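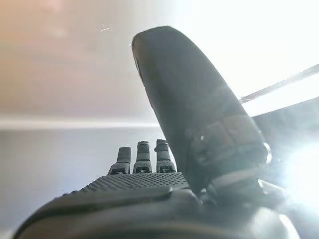

## Gruramthorpe household exchange moves to larger room on Gallidov Street

22 September 2023

The Gruramthorpe household exchange has moved into the former Saludo carpet store on Gallidov Street and will open its doors there next week. The exchange takes in used kitchenware, bedding, lamps and small furniture and passes them on to people setting up a home.

The move ends six years in the basement of the old library annex, where the only way in was a flight of 14 steps. Larger pieces such as dressers and kitchen tables had to be turned away for most of that time. The new address is at street level, with a loading door on the alley side that is wide enough for a sofa.

According to the exchange's annual report, 2,554 items went out to households in the past year. Pots, pans and baking dishes made up the biggest group, at 563. Bedding came second. Lamps were the item most often asked for and not in stock, and the report says that has been the case every year so far.

Packing at the annex took nine days. Dishes were wrapped in newspaper and boxed by type, and each box was marked with a colored sticker for the shelf it would go to. The exchange lost one soup tureen and a few saucers in the move. A set of shelves that had been bolted to the basement wall was left behind at the library's request.

Shelving for the new room came from Nadix, a storage supplier on the edge of town, which sold the exchange a discontinued line at a reduced price. Plates, bowls and mugs will be kept near the front. Linens go along the back wall, away from the loading door, and furniture will stand in the middle of the floor with a tag showing its measurements. The measurements are new this year. Several families had taken tables home last winter and found they would not fit through the kitchen door.

Rent on the Gallidov Street space is higher than at the annex. The difference is covered through next summer by a town housing grant, and the exchange has applied to have the grant extended. A decision is expected in December.

The number of households on the waiting list stood at 159 when the annex closed for packing. Those households will be served first, by appointment, during the opening week. General hours begin the week after. Each household may take up to 30 small items and two pieces of furniture per visit, and there is no charge. Proof of a Gruramthorpe address is required, and a lease or a utility bill will do.

Donations are being accepted again as of this week. The exchange is asking for table lamps in working order, flatware, twin sheets and cooking pots with lids. It also has room for 200 more dinner plates, and they do not need to match. Mattresses, cribs, large appliances and particle board furniture cannot be accepted. Donors should wash dishes before dropping them off and tie the cords on anything electrical.

Drop-off is at the alley door from 10 a.m. to 3 p.m. on weekdays. The bell is on the left side. Parking in the alley is limited to 15 minutes, and the town has said it will ticket cars that block the bakery's entrance next door. Items left outside after hours will be thrown away if it has rained.

The library plans to use the annex basement for storing periodicals.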